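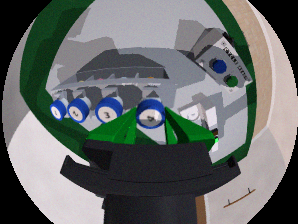 Blue-and-white cylindrical caps, set out in a row.

Ginano Push-Fit Caps

The Ginano cap closes the open end of round steel or aluminum tube and keeps out dust and splash water. It pushes on by hand and needs no adhesive.

Outside diameter: 78 mm
Wall thickness: 2 mm
Maximum service temperature: 60 °C
Pack size: 5
Bulk carton: 3000

Tube ends should be deburred before fitting. Paint and powder coat add to the tube diameter – measure over the finished surface. The cap is not a pressure seal and must not be used on charged lines.

Caps can be removed and refitted. Replace any cap that turns freely on the tube.

Bulk cartons ship from the Jamberg warehouse. For other diameters, contact Lies Geerts at the Vandenberghe sales desk.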